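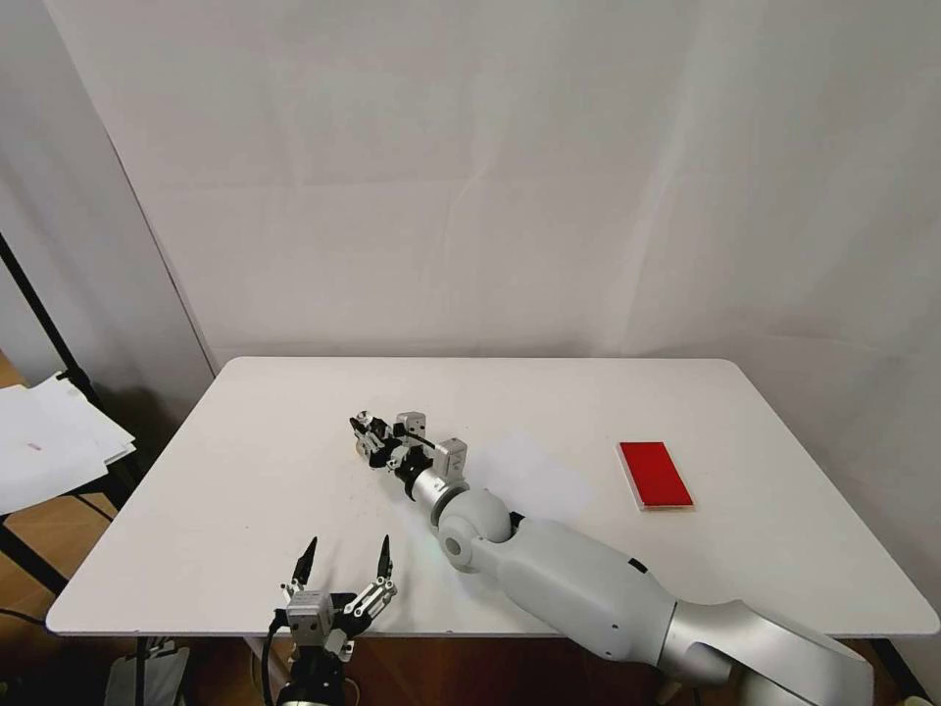
Progress report for June: gathering examples for the Catus project

Hello all! It's report time again, and I'm glad to say there's plenty in this one. As usual I've tried to keep it readable, and the spreadsheets are in the shared folder for anyone who wants them.

Where we've got to

We now have 700 usable examples in the bank. The plan you signed off said we'd be at that point by the end of June, so we're on track (just!). Each one is a full recording of a person steering the arms through a task from start to finish, with the camera views and the joint positions saved side by side. The learning system gets fed these in batches, and the first batch went over to Prusari at the start of the month.

On top of the 700 we have another 136 that I've put to one side. Most of those are ones where the steering lagged or somebody started before the recording did. I don't want to bin them yet -- Prusari think a few bad goes might be handy later on, when they teach the system to spot its own mistakes. They're stored separately and I'm not counting them towards the target.

The set-up

We're keeping it very plain on purpose. White table, white backdrop, and one thing on the table with a bit of colour to it, like the red block on its white base. The two arms don't match: one has the hand with all the fingers, the other has a simple gripper with two long black ones. People visiting always go for the hand first, and I do see why, but the gripper is so much easier to steer that new operators start on it.

The backdrop has picked up creases and I went back and forth about ironing it. In the end I've left it. Prusari would like a bit of variety behind the table anyway, and I'd sooner spend the afternoon recording.

What's been hard

Reaching across. When the fingered hand has to go to the far side of the table the forearm gets in the way of the head view, and the operator is left guessing. We lost most of a morning to this before we changed the order of the tasks so the long reaches come early, while people are fresh. It's better now, though I wouldn't call it fixed.

The other one is flat things. Picking up something low and thin with a jointed hand is fiddly work, and our success rate on those tasks is well below the rest. I've asked Vieira whether they can lend us softer fingertips to try. They've said yes in principle and I'm waiting on a delivery date.

Money

We're within budget. Operator hours came in slightly under because of that lost morning, and I'd like to move the difference into storage, as the recordings are bigger than we guessed in the bid. Could you let me know if that needs a form?

Next

From July we go up to 5 operators, which means two shifts, with the first starting at 8.30. The new people will do their training at Plullberg and then come to us for supervised sessions. I also want to begin the tasks that use both arms together -- passing an object from the gripper to the hand and back again. I've written up a short list of those and would love your comments before we start recording.

Do ring if anything's unclear, and you're welcome to come and have a go at steering. Mornings are best.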